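Andeo are back, and they brought a B-side worth staying up for

It has been a long wait, but Andeo finally have new music out, and I have had it on repeat since Sunday. The five-member group released their second mini album, Kirkard, with a title track of the same name that goes straight for the big chorus – no slow intro, no spoken part, just drums and all five voices at once. I love it!

The real surprise is track four, Wevero. It was written by main rapper Okoro, who hardly raps on it at all and sings the whole second verse in a low, easy voice I didn't know he had. The bass line is lovely, and the last 90 seconds drop the vocals completely and let the guitar run (please play this part live, all of it).
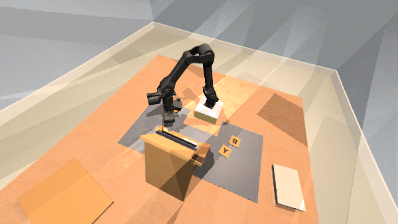
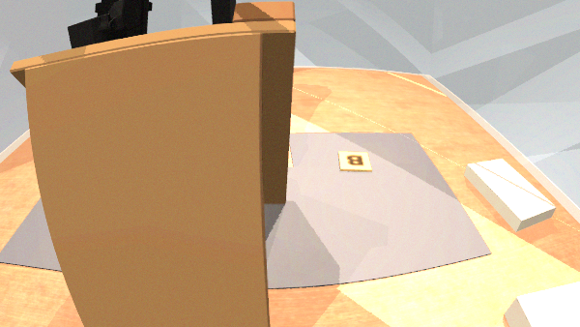

Ladi Bassey
Staff Writer, Music News

The mini album has six songs and is over far too quickly. Fans of the group's early dance tracks will probably head for the opener, while the closing ballad is the one for anyone who liked last year's acoustic single. I'm still making up my mind about track three – the verses are great, but the chorus feels borrowed from a different song.

Andeo will also play 14 shows this spring, starting in February with two nights at a 1,000-seat theater, their smallest room in years. The group said they wanted to try out the new songs up close before moving to bigger stages. Fan club members get first pick of the tickets, and general sale opens the next morning at 10. A live video of Wevero is due before the first show.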